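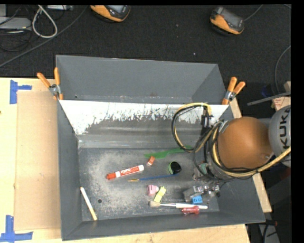 Nida: a word list of household junk names

Hi! I'm the person who keeps this thing going, and this is the readme. Nida is a plain text data set of what people call the small stuff in their homes. The stuff in the kitchen drawer, the bowl by the front door, the coffee can in the garage. I started it after an argument with my sister-in-law over whether a twist tie is a "twisty" or a "tie thing" (it's a twisty) and it sort of grew from there.

Right now there are 633 entries from 34 households. Last update was 2024-09-28.

What's in the folder

names.csv is the main file, one row per name per household. If two people in the same house use different words, they each get a row, so don't be surprised when you see household 12 fighting with itself over the remote.

houses.csv has one row per household: a number, the state, how many people live there, and which languages get used at home. No names or street addresses, and I'm not going to add them, so please stop asking if your cousin is in there.

notes.txt is my running notes. It's messy. Read it if you want to know why "doohickey" has its own code.

Columns in names.csv

house – the household number, matches houses.csv
thing – my boring standard name for the object, all lowercase
called – what they call it, spelled the way they wrote it
lang – two-letter language code, or "mix" if it's a bit of both
where – the spot it lives in (drawer, jar, shelf, car, no idea)
sure – y or n, whether the person was sure of the word

The "called" column keeps accents and odd spellings. Open it as UTF-8 or the Vietnamese rows will turn to soup. Lợi Đoàn checked all of those and fixed a pile of tone marks I'd mangled in version 1, and Giang Mạch did a second pass on the southern words. Young-sook Jin did the same for Korean. Any mistakes left over are mine.

How I got the words

I mailed out a form with blank lines and asked people to empty one drawer or jar and write down what they'd call each thing if they were yelling for it from another room. That last bit matters a lot! Version 1 just said "name the item" and I got back very proper answers like "adhesive tape dispenser," and I don't believe for a second that anyone yells that.

Forms came back on paper mostly, and I typed them up over a few long evenings. Kenneth Purves retyped 17 of them without looking at mine so we could compare. We disagreed mostly on handwriting (is that "clicker" or "dicker"?) and those rows are marked in the notes.

Things to watch out for

Most of the households are people I know, or people they know, so it leans heavily toward the Midwest and toward folks who like filling out forms. Please don't use it to say what "Americans" call anything.

Brand names used as regular words are left alone. If someone wrote Sharpie for every marker they own, that's what the row says.

The "where" column is patchy before house 20. I only added it to the form partway through and didn't want to bug everyone again.

Rude words are in there. Not many, but the entry for the stuck drawer itself is pretty strong.

Using it

Do what you like with it, class projects included. A mention of Nida would be nice. If you fix something, send me the row number and the new value, one per line, and I'll fold it in with the next update. I'm hoping to get one out in October with the forms Thịnh Âu collected, if I can find my reading glasses (called "cheaters" in house 9, "eyes" in house 26).

Changes

Version 2: new form wording, Vietnamese and Korean rows checked, "where" column added, duplicate rows for house 5 removed.
Version 1: first try. Please don't use it.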